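Fadwa El Khatib
October 2, 2023

A few posts on how the example gathering for Wamow is going, as people have been asking.

The job is taking old desktop computers apart with a robot arm. We steer the arm by hand, record every run, and the system learns from the recordings. So far we have 124 runs we're happy to keep.

Memory is the part we've spent most time on. The slots are narrow and close together, and the arm has to come in from above without catching a cable. 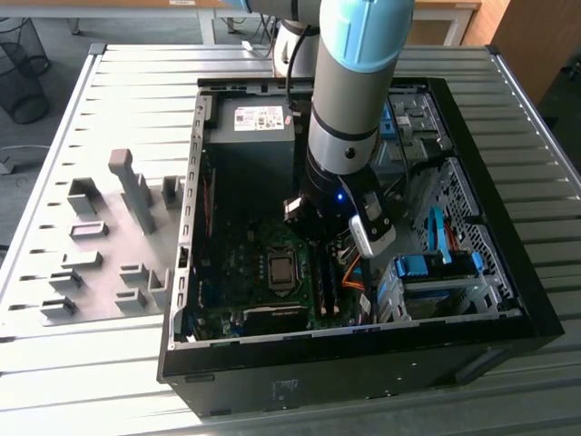 Kamran Daneshvar and I take turns steering, 20 minutes each, then swap. Any longer and the runs get sloppy – you start rushing the last bit of the approach.

Bad runs get kept too, in a separate folder. Xiuying Du wants them for later, to see if the system can learn to back off and try again.

Loose cables are the main nuisance. In June we tied them all back, and the system then did badly on any case where they hung free. Now we leave them as they come.

We also shift the case a little between runs. It's dull work but it made more difference than any change to the settings.

Next up is drives, then power supplies. Fouad Soliman is writing the labels for those and I'll post again when we've done the first 20.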